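Home | Minutes | Papers | Members | Contact
2 min read

Widier Product Group – minutes, sock hanger

1. Hanger. The metal spring clips hang from molded loops on the bar. Emese Dudás asked that loop spacing be added to the drawing. Agreed.

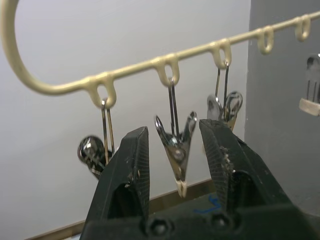 Skondevthorpe, 4/25/18

2. Clips. Bognár quoted for 500 spare clips, part 863. The group wants a softer spring for thin knits – sample of 50 first. Action: Dudás.

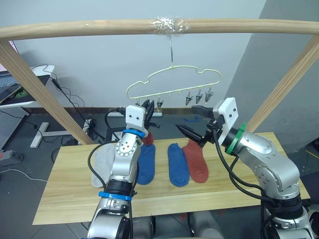
3. Loading order. Socks are laid flat on the table under the hanger, then clipped one at a time. Two methods were compared: toe up and cuff up. Cuff up leaves the toe hanging free.
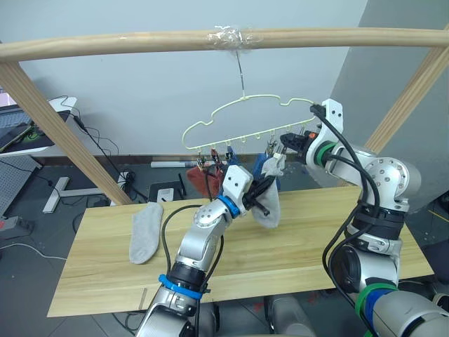
Clipping at one end only makes the hanger tilt. The draft leaflet will say to work from both ends toward the hook. Wording to be cut to 18 words.

4. Stand. The tape on the top rod was discussed. It stays until Prandgate supplies a notched rod. The slanted posts are not to be changed. 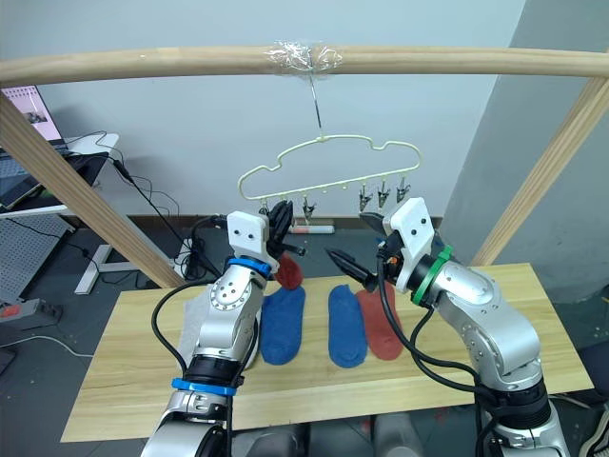 ACTIONS CARRIED FORWARD

Leaflet text – Dudás. Rod drawing to Prandgate – open. Color of the hanger – held over to November.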